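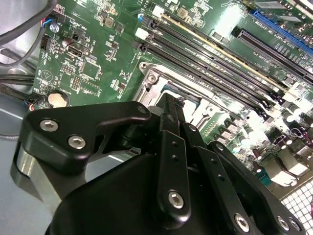 **Pernstead vergleicht Greifer für Arbeiten an Desktop-PCs**

15.09.2022 – Der Automatisierungsdienstleister Pernstead hat eine Vergleichsreihe mit Robotergreifern für die Demontage und Bestückung von Desktop-Rechnern begonnen. Getestet werden 6 Greifer verschiedener Bauart, darunter Modelle der Hersteller Irkotov und Mahlangu. Jeder Greifer durchläuft 38 Aufgaben, vom Lösen eines Speicherriegels bis zum Abziehen von Steckverbindern.

Gearbeitet wird am geöffneten Gehäuse. Bewertet werden Griffsicherheit, Taktzeit und der Platzbedarf der Finger zwischen Speicherbänken, Sockel und Kabeln. Insgesamt sind 1000 Greifvorgänge je Modell vorgesehen.

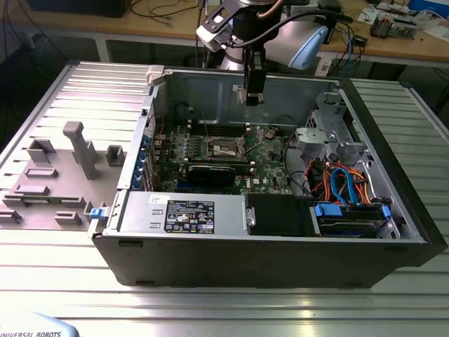

Die Ansteuerung übernimmt bei allen Modellen die Software Poneo. Geschwindigkeit und Anfahrwege sind einheitlich festgelegt, die Greifkraft wird nach Herstellerangabe eingestellt. Beschädigte Bauteile werden protokolliert und ersetzt, der betroffene Durchgang wird wiederholt.

Die Vorversuche liefen im April. Die Hauptreihe ist auf 9 Wochen angelegt. Der Ergebnisbericht wird Recyclingbetrieben und Refurbishern auf Anfrage kostenfrei zugesandt.

**Pressekontakt:** Pernstead, Abteilung Kommunikation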